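Workshop notebook, Ollport
June, started 7.40, kettle on

Glaze tests again, and I'm writing it up while it is fresh, as last month I left it till the evening and couldn't read half my own labels. The Wieser clay has settled in nicely and I must say I've grown very fond of it, though it does like to be dried slowly and sulks if you put it near the window.

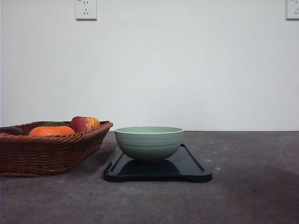
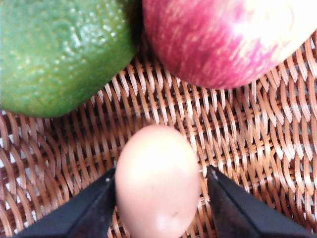 Notebook 3, page 41

Now, the Tinel ash glaze. I mixed a 2000 gram batch yesterday afternoon and sieved it twice, then left it overnight with a lid on. By this morning it had sunk to the bottom in a proper hard cake (my own fault, I forgot the bentonite) and it took a good long stir with the big paddle before it was anything like cream again. If you find the bucket before I do, please stir it right from the bottom and don't be tempted to add water! It only looks thick.

Dipped the first row of tiles for a slow count of three and the second row for five. The fives are too heavy at the lower edge and I expect they'll run, so I have put them on the old cracked shelf with plenty of wash under them. Tile 31 got a thumbprint in it. I've left it, partly from laziness and partly to see whether the ash heals over.

The Sollden kiln is still firing cooler at the back. I've put cones on all the shelves this time and moved the tall pieces forward, and I'd be very grateful if whoever unpacks would leave the cones where they stand until I've had a look and drawn them in here. Last time they were all in a mug by the sink, very tidy, and no use to me at all.

11.15. Second batch, 3000 grams, same recipe with the bentonite in. So much nicer to handle already. It smells faintly of bonfires, or perhaps that's my jumper.

Still to do: wipe the feet on the small dishes, order more wax, find the other hydrometer, and look up what we did about pinholes in the winter. I have a feeling we held the top temperature for longer and wrote it on the back of a delivery note, so please don't throw any of those out.

Kiln on at 14.20, bungs out until it stops steaming.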